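Kaltono Frames and Hanging Goods - Walkthrough Checklist, Stockroom and Sales Floor
Site: Bustamante Street
Date: February 13, 2021
Checked by: Crescencio Cordero
Accompanied by: Nicanor Pacheco (floor)

Marks used: OK, FIX, UNSURE. Unsure means I was told it was fine and couldn't confirm it.

1. Exits and aisles

Front door opens fully - OK
Rear door opens fully - FIX. Opens most of the way and then meets a pallet. I was told the pallet is "usually not there." It was there in January too, same corner, same torn wrap.
Aisle between bays clear - OK
Exit sign lit - OK, though the test button does nothing I could detect. Somebody should find out if it is wired to anything.

2. Shelving

Uprights bolted to wall - FIX on bay 12. One bolt is finger tight. I tightened it with my fingers, so don't count that as repaired.
Load labels posted - UNSURE. The label says 3,000 lb per bay. Hernanix supplied the bays, but the label is a photocopy and I'd like to see where that number came from before anyone leans on it.
Heavy stock on lower shelves - OK for mirrors. Large box frames are still on top because, per Nicanor, they "sell from up there."

3. Framed stock, returns and display

Glass checked for cracks before shelving - OK on the pieces I pulled
Corners tight, no gap at the miter - see comment
Back board seated - see comment
Easel backs hold when stood up - UNSURE
Wall hooks rated for the piece - FIX, two displays by the register are on plain nails
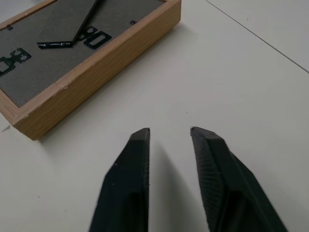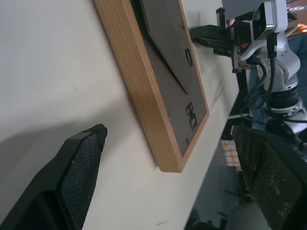 Crescencio Cordero

Comment on 3: The written procedure says every frame gets turned over on a clean white surface and looked at from behind before it goes out. Good procedure. I doubt it happens on a busy day. The log has 272 entries for last month and every one of them is a pass, in the same pen. I have worked around picture frames long enough to not believe in a month with no loose backs. Next time I'd like to see some fails in there, or at least a different pen.

Easel backs: ask for a stand test on a shelf, with someone bumping the shelf. Setting a frame down gently and walking away proves very little.

4. Ladders and steps

Feet intact - OK on the tall one
Short step stool - FIX. Rubber missing on one foot. Fulgencio Arroyo says a replacement is on order from Clusbridge. Same answer as last visit. I'd like to see the order.
Stored flat or chained - OK

5. Cutting bench

Guard on mat cutter - OK
Used blades in a closed tin - OK, and the tin has a lid this time
Gloves available - UNSURE. There is a box marked gloves. It had tape in it.
Broken glass bin labeled - OK

6. First aid and fire

Extinguisher tag current - OK
Extinguisher reachable - FIX, behind the poster rack
First aid kit stocked - OK except burn gel
Staff know where the kit is - I asked both people on shift. One pointed to the right cupboard.

Rear door and bay 12 come first. Please don't send me a note saying they are done - send a photo of the door open and the bolt with a wrench on it. Győző Juhász gets a copy of this sheet and so does the landlord's office.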